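Re: [stores-equip] Shelving for the Dernton store
From: Nicanor Orellana
Date: 2023-04-25

> Does anyone have the bay load for the Bereo racking? The Adamczyk
> sheet gives 882 kg but doesn't say if that is per level or per bay.

Per bay, evenly spread, with the feet bolted down. Divide by the number of levels and take the lower of that and the shelf rating. The 90 cm shelves are weaker than the 70 cm ones — same steel, longer span — so don't mix them in one run.

We fitted five bays at Brotine in October. The clips need a rubber mallet, and the back braces go on before the top shelf.

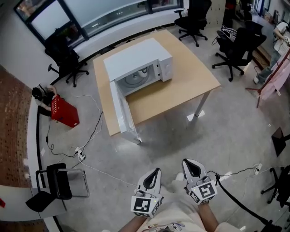
White microwave on the pale table, door open.

On corrosion: the galvanised uprights are fine in a damp store. The painted ones are not, once the paint is chipped at the slots. Adamczyk will swap painted for galvanised if the packs are unopened, but carriage is at your cost.

I can send the fixing template to anyone who wants it. Please reply off list.

Nicanor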